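Chapter 2
Showing, Before Telling

I spent my first winter with robots writing rules for picking up fruit. I had 2,000 lines of them by March, and my program still squashed tomatoes! Then my lab mate Juwita Sopacua handed me a gripper with a handle on it and said, "Just do it yourself and let the thing watch." So I did, and I've been a fan ever since.

In this chapter we'll teach by hand. You hold the gripper, you do the job, and the recording becomes the lesson. (Driving an arm by remote control comes in the second half – same idea, more buttons.) You'll want lots of tries, and you'll want them a bit different from each other, so move the plate, swap the fruit, come in from the other side.
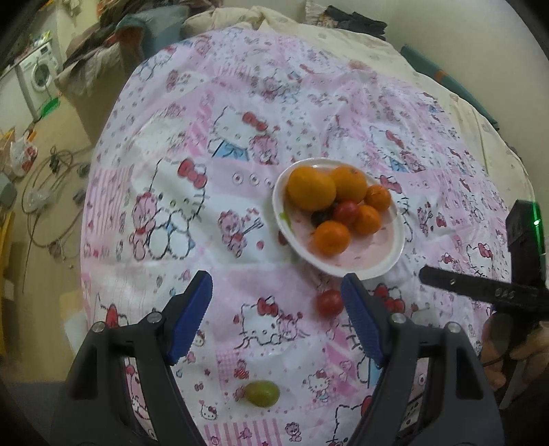

Lizelle Msimang

Look at how wide the jaws are before they close on anything. Beginners tend to creep in half shut and bump the fruit – I still do it when I'm tired. Open up early, then pick one piece and go for it. We'll start with the oval yellow-green one between the fingertips.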